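3.2 Door task, student build

The door task was the one the club left till last, mostly because the first two (shelf, drawer) ate all of January. Everything ran in simulation. Gratura was the simulator, Wutness the name the students gave their control code, and it stuck. Two arms, one head view, no force reading at the wrist. We would of liked force but the licence at school didn't cover it.

Each run starts with the robot already parked near a doorway. Wall colour, floor tile, door finish and handle side get shuffled by a script one of the grade 11s wrote. Plants and furniture too. The shuffle was not fully random: early on it put handles inside the wall, so a check was added and bad rooms thrown out. That left 1,260 rooms out of 2,000 generated. Fewer than hoped. Enough to train on.

Students drove the arms by hand for the demos, two to a station, one per arm. More than 300 demos kept. Rest were dropped for time-outs or for the arm going through the door panel, which the physics allowed at high speed (see 3.4).

Scoring is simple. Lever reached, lever turned, door moved. One point each, no part marks. A touch on the wrong lever scores zero for the run, and this came up a lot in rooms with more than one door.
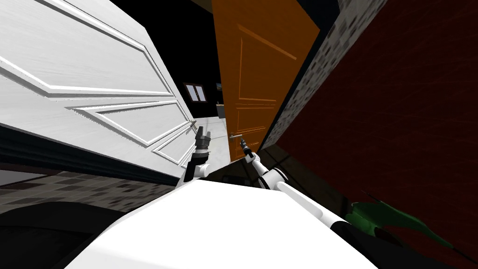
Figure 4. Simulated doorway from the robot's own view: white door at left, orange-brown door right of centre, right gripper at or near its lever.

The Hamdan baseline was run on the same rooms with no changes except the camera height. It does well on single doors. With two doors it tends to pick whichever handle is bigger in view, and ours did the same untill we fed it the target colour as a word. Not elegant. The Piveva team tried a mask instead and we have not compared the two yet.

Training was stopped at 3,196 steps, when the lab computers were needed back for another class. Scores by room type are in Table 2.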